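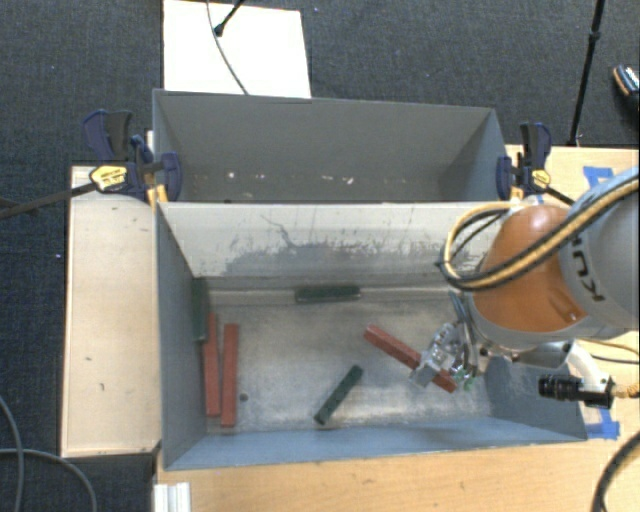
Search this site Go

Bins and blocks: our month at Trasturier

I've been on the picking benches at Trasturier for 18 years, so yes, I had opinions when the arm came in September! It does the bin work now, red blocks and green blocks, and I look after it (my wrists are delighted). We used to sort 2,000 a shift by hand, all chat and radio. I do miss the chat a bit. Clella has moved over to packing, and the rest of us are learning to set grips and clamp bins, which is fiddlier than you'd think.

105 shares · 18 comments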